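# Chasing a late gripper through three clocks

I finally have the drawer task running on the new control stack, and I'm so pleased with how the last month went that I'm going to write all of it down before I forget which fix did what.

Quick recap if you haven't been following along. The old setup was one big Python process that did everything: read the cameras, ran the policy, solved the inverse kinematics, and pushed joint targets to both arms. It worked, in the sense that a shopping cart with three wheels works. Every time the policy took a little longer than usual, the arms got their next target late, and you could hear it — a tiny tick in the joints. On a wide open reach that's no big deal. With two fingers trying to get around a thin wire handle, it's the whole ballgame.

So in February I split it up. There are now three pieces:

- **Prulivero**, the low-level loop. It only knows about joint targets and joint states, and it never waits for anyone.
- **Vundard**, the planner side. It takes chunks of actions from the policy and turns them into a smooth path that Prulivero can sample whenever it likes.
- **Tunstall**, the logger and replay tool, which I thought would be the boring part and which has become my favorite thing I've ever written.

The big idea (not mine, plenty of people do this) is that the policy hands over a chunk of 30 actions at a time, and the arm gets through only the first 18 before the next chunk takes over. The leftover 12 are there as a cushion. If the policy is slow, the arm keeps following the old chunk and you never hear a tick!

Getting the handoff right took me a while. My first version just jumped to the new chunk the moment it arrived, and the new chunk was computed from an image that was already old. The arm would scoot backward a hair, then forward again. It looked nervous. Now every chunk carries the timestamp of the image it came from, and Vundard throws away the actions that should already have happened, then blends what's left into the current path. The blend itself is maybe twenty lines of code. Finding out that I needed it was two weeks.

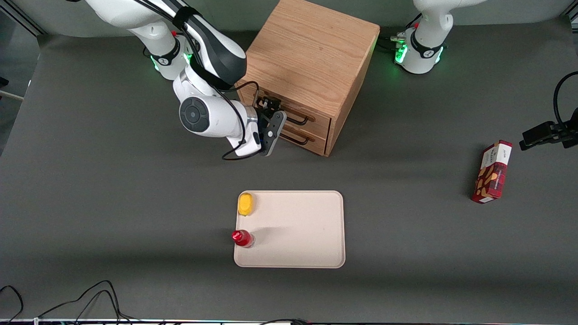
Then there was the gripper. The approach to the handles had gotten really lovely by this point, but the close command kept landing late, and the fingers would shut after the wrist had begun its pull. I blamed the policy. I blamed the calibration. I retrained on a cleaned-up set of 3000 episodes, and the new checkpoint did exactly the same thing, which should have been my clue.

This is where Tunstall paid for itself. It records every message with two times: when the sender says it was sent, and when the logger saw it. You can load a run, drag a slider, and see the joint targets, the gripper command, and the camera image lined up on one strip. I opened the worst episode I had, number 3931, and lined everything up by send time. Perfect. Beautiful, even. Then I flipped to received time and the gripper track slid to the right, all in one piece.

The arm driver and the policy machine were using one clock. The gripper driver was using its own, started whenever its process started. Vundard compared the two, decided that gripper commands were early, and politely held them back. So the delay was different on every restart, which explains why I'd had one glorious afternoon when everything worked and I couldn't get it back.

The fix is dull and I love it. Every driver now asks Prulivero for the time at startup, works out its offset, and checks again every so often. If the offset drifts too far, Prulivero refuses to start a run and prints a message telling you which driver is off. I should have had that check from day one.

A few other things I changed along the way:

- Vundard slows the path down when the fingers are close to the cabinet. I had this as a fixed distance before. Now it's a setting per task, and the config is so much easier to read.
- The drawer pull is no longer a straight line in space. The plan lets the wrist give a little sideways, so a drawer that runs slightly crooked doesn't fight the arm.
- Replay works without the robot plugged in. I can sit on the couch at 11 p.m. and step through a bad grasp on my laptop (I do this more than I should).
- All the config files got moved into one folder called Clemano, named after nothing at all. I typed it as a placeholder and it stuck.

Still on the list: the perception side treats both drawer handles as nearly the same thing, and when the arm blocks part of the view it sometimes swaps them between one image and the next. I'm trying a small tracker that remembers which handle it picked and needs a good reason to change its mind. The first replays look promising, though I've only run it on logged data so far.

I also want to get the left arm into this properly. Its driver already talks to Prulivero and passes the clock check, but Vundard plans each side on its own and has no idea that the other one exists. I have a branch with both arms in one path, and it compiles — that's as much as I'll say for it. More once it moves.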